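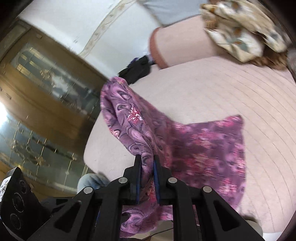
One reader wrote to us, after our notes on calibration targets, that a practice guide for hand-held gripper recording should fit on a single sheet, and that anything longer stays in the box. The Vuvia Garment Handling Guide does not fit on a single sheet. It has 122 clauses in 13 sections, and it comes as a spiral-bound book with a set of laminated cards. Having worked through the garment sections with two-finger grippers and ordinary clothes, I think the length is mostly justified. The order of the clauses is not.

Review: Vuvia Garment Handling Guide, with card set
Posted Dec 21, 2023

Scope

The guide is published by Corstead and covers demonstrations that a person performs with a hand-held gripper, for later use in training a robot policy. It does not cover teleoperated arms or anything with a powered base. For those, the text sends you to a separate Corstead volume that I have not read. The fabric sections deal with laying out, folding and stacking. Hanging is left to an appendix and is thin.

Terms are defined once, at the front, and then used consistently. "Pinch" means both finger pads in contact with fabric. "Drag" means cloth moved while part of it still rests on a surface. After other guides in which "grasp" carries four meanings, this saves a lot of argument during labeling.

Starting state

Section 3 is the best part of the book. It asks for the garment to be flat, front or back noted in the log, with the collar direction fixed for the whole session. It also asks that sleeves be left as they fall, within limits, and not smoothed to a showroom state. A crumpled cuff is allowed. A sleeve lying across the body is allowed if it is logged. The reasoning given is short: a policy trained only on perfect layouts will be tested on imperfect ones.
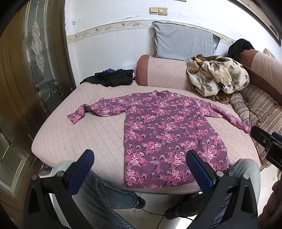

Printed blouse laid out flat, collar to the far side, left cuff folded back.

The surface rules are less strict than I expected. A quilted cover is acceptable, as is any other padded surface, provided it stays in place for the session. The guide prefers a contrast between garment and surface but does not require it. Other items may stay nearby if they remain outside the working area, defined as the garment's outline plus a margin of 180 mm. On a shared home surface with bedding and other clothes on it, that margin is hard to keep. I would have liked a second, tighter figure for small rooms.

Section 5 requires cables on the floor to be routed behind the operator or taped down. This is a sound rule, but it is placed after the recording checks. It belongs in front of them. By the time a new operator reaches it, the session has started.

Grip and release

Clauses on the grip itself are practical. The fingers should close on a fold of cloth and not on a single flat layer, and the pads should meet the fabric along most of their length. Release is done low, with the cloth already supported. Speed gets one clause, advising a pause before each pinch and each release. I found that pause useful and the rest of the motion hard to regulate in writing. Printed cloth at full swing blurs on camera, and the guide says only to "move evenly."

The pad inspection interval is 20 recordings. With cotton this seemed more often than necessary. With brushed or fuzzy fabric it was about right for lint, and the card for it is the one I kept within reach.

Two tools at once

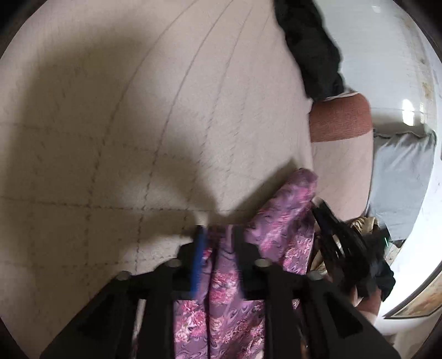 Another reader, commenting on the draft of this review, argued that the two-gripper clauses should be dropped entirely, as operators settle into their own left and right habits within a day and the written rule only interrupts them. I disagree, with a reservation. Section 8 sets one tool as the holding tool and the other as the moving tool for each fold, and requires the roles to be logged when they change. Without that, two operators will record the same fold in ways that cannot be compared. The reservation concerns crossing. The guide forbids one tool from passing over the other, and on a narrow garment with both tools near the same corner this is sometimes the shortest path. A logged exception would be enough.

The cards

The cards repeat the clauses without their numbers. If a card and the book seem to differ, finding the source clause takes a search. The Pillai cards we used before had numbers in the corner and were faster. The Vuvia lamination is better and the type is larger.

Compatibility

Nothing in the guide is tied to a make of gripper. I also checked it against the manual for the Poller two-finger kit and found one conflict: Poller asks for pads to be wiped before every session, and the guide counts recordings only. Follow both.

Verdict

Recommended for groups recording cloth with more than one operator. A single operator could manage with sections 3 and 8 and the pad card. I would move the cable clause to the front with a pencil note until a revised edition appears.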